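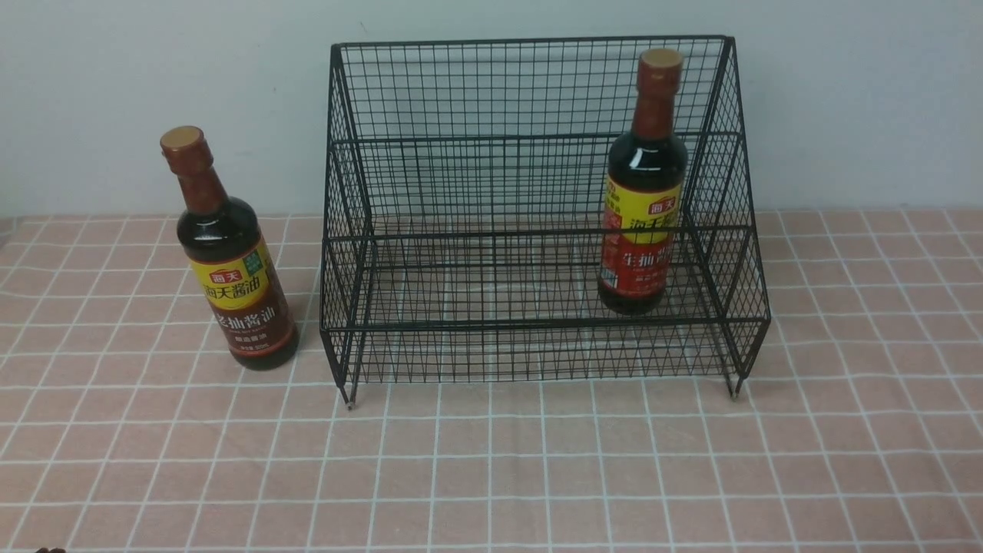 Community kitchen to stay open through the winter after lease is agreed

The shared kitchen in the old Gasarent building will stay open for at least another 2 years after its landlord agreed to a new lease at the same rent.

The agreement was signed in May and ends a long period of doubt for the people who cook there. The previous lease had already run out and the kitchen had been carrying on from one month to the next, which made it hard to take bookings or apply for grants.

Ivan Derkach, who manages the kitchen, said the new terms would let the group plan properly again.

"We had people asking if they could book for Christmas and I couldn't give them an answer," he said. "Now I can. The rent is the same, the hours are the same, and we get the back store room, which we have wanted for a long time."

The kitchen has 154 registered members. Most pay a small yearly fee and then hire a bench by the hour. Some are starting food businesses and need a place that meets the rules for selling to the public. Others come for the evening classes or the shared lunch, which is open to anyone and costs whatever people can pay.

Under the lease, the landlord remains responsible for the roof, the outside walls and the main drains. The kitchen will pay for repairs inside, including the extraction system over the cookers. That system has broken down twice since last autumn and on both occasions the hot benches were closed while parts were ordered.

A new fan unit will be fitted over the summer by Hordiienko, a local ventilation firm. The kitchen will close for four days while the work is done. Members with bookings on those days have been offered other times or their money back. The cold preparation area will shut as well, as the power has to be turned off for the whole floor.

The store room will be used for dry goods. At present, members take their own flour, rice, oils and sauces home after each session or leave them in lockers by the entrance, and the lockers are full. The new room will have shelves that can be rented by the month. Nothing that needs chilling may be kept there.

Primo Russo teaches the Thursday-night bread class under its old name, though it has since moved to mornings, and said the lack of storage had put some members off.

"If you come on the bus you don't want to carry a sack of flour both ways," he said. "I have had people leave the class over it. I hope a few of them will come back."

Three new classes will start once the fan is in. They cover noodles and dumplings, preserving fruit, and basic cooking for people who have recently moved into their own home. The last of these will be free for anyone under 25. Places on the other two will be offered to members first.

The opening hours will not change. The kitchen opens at 7am and the last bench session finishes at 9pm. The shared lunch is served from 12.30pm.

Requests for shelves can be made at the front desk or by email. Shelves will be given out in the order that requests come in, with one per member to begin with.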